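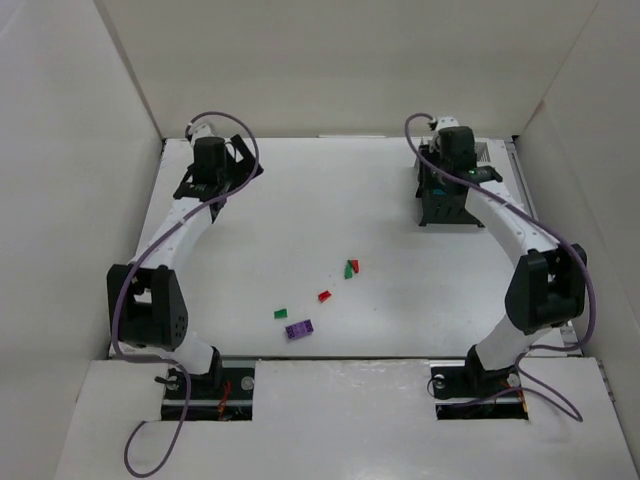

Action chunking means that the policy predicts a short run of future joint positions in one go instead of a single next step. In this unit we use a chunk length of 100 unless a question sheet says otherwise. The reason for chunking is easiest to see on a sorting task with two arms. On the Wamus bench, the basket is in the back right of the work surface and the right wrist sits over it, while the toy pieces lie in the middle and toward the front. A policy that predicts one step at a time makes a fresh decision at every tick between piece and basket, and small errors in each decision push the arm into positions the demonstrations never covered. With a chunk of 100 there are far fewer decision points, so there is less room for drift.

Terms used this week

Observation: all camera images plus the joint positions of both arms at one time step.
Chunk: the block of target positions predicted from one observation.
Horizon: how much of the chunk is carried out before the policy is queried again. It can be shorter than the chunk.
Ensembling: averaging the overlapping predictions for the same time step, with older predictions given more or less weight.

The Folto data

The Folto set has 972 demonstrations of tabletop sorting, all recorded by teleoperation. Hold out 31 of them for validation and don't touch these while tuning. Episodes vary in length, so pad the last chunk of each one and mask the padding in the loss. Forgetting the mask is the most common error in this lab. The policy learns to freeze, and the training curve looks fine the whole time.

Note on contact between pieces. When one piece lies directly against another, as the second green and second red pieces do on the bench, the fingers have less free space to close around either. Demonstrators dealt with this in different ways: some nudged the pair apart first, others gripped from the far side. Averaging these two behaviours gives a motion that does neither. Hervieu, our baseline, uses a latent variable to keep the modes separate. Compare it with plain regression before you read the Dulteck notes.

For the lab

1. Train Hervieu with chunk lengths of 1, 21 and 100. Keep the seed and learning rate fixed.
2. Plot validation loss for each, then run the rollouts. Report both, as they won't always agree.
3. Repeat the longest chunk with ensembling turned off and describe any change in the motion at chunk boundaries.
4. Write a paragraph on what a long horizon costs you if a piece slips out of the gripper partway through.

Reports are due in the first week of December. Label your axes.

7 min read

Courses > Robot Learning > Week 9 > Action chunking

Contact the teaching team | Copyright Robot Learning course notes | Back to top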